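Stop Buying the Matching Bedroom Set

I have an opinion that has gotten me into trouble with two sisters-in-law and one furniture salesman, so let me put it in writing. I don't think anybody should buy a bedroom set. Beds, yes. Dressers, sure. But the set, with the headboard and the nightstands and the dresser and that tall chest with the mirror you never look in? No thank you. 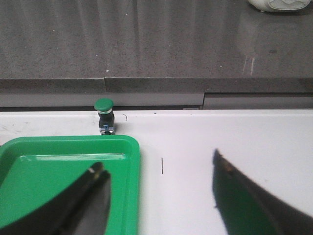

I say this as a person who bought one! It was the Welstead, in a reddish cherry finish, and I bought all of it in a single afternoon at a Skuder showroom because I was tired and my feet hurt and it looked so good on that platform with the lamps on. Of course it did. The platform was bigger than my bedroom. When the delivery guys set it up at home I had 19 inches between the dresser and the foot of the bed, and I spent the next several years going to my closet sideways like a crab.

My friend Faizal Majimbun thinks I'm being unfair. He likes a room where everything goes together, and he says most people don't have the patience to hunt for pieces one at a time. I'll give him the patience part. It took me from March until almost Thanksgiving to find a dresser I liked after I sold the Welstead (yes, I finally sold it, for $127, and please don't ask what I paid). For most of that time my socks lived in a suitcase.

But here's what I got for it. My nightstands don't match. One is a little Hartono table with a drawer, short enough that I can reach my water without sitting up, and the other is a painted stool from a yard sale, which is all my husband wants because he only ever puts a book on it. In the set we each had the same big cube with three drawers. His held one phone charger and a dead flashlight. What a waste of floor!

The other thing that bugs me about sets is what happens when one piece goes. A drawer front cracked on our old chest and I called to get another, and that finish was gone, discontinued, sorry ma'am. So then you have a set with a hole in it, and a set with a hole in it looks much worse than five things that never matched to begin with.

Now, the money. People tell me the set is cheaper, and on the tag it is. I priced a Hondeo one last week for my niece and you'd save $614 over buying each piece alone. She doesn't need each piece, though. She needs a bed and somewhere to put sweaters. The bench and the second nightstand would be going into a room where the door already bumps the bed.

If you love yours, keep it, I'm not coming over to take it away. And if you've got a giant bedroom, ignore me completely. For everybody else, I'd start with the bed and live with it a while. Put a lamp on a chair. See where you drop your clothes at night, then go buy something for that spot. My niece has been sleeping next to a lamp on a chair since she moved in and she says it's fine, although she'd like the chair back.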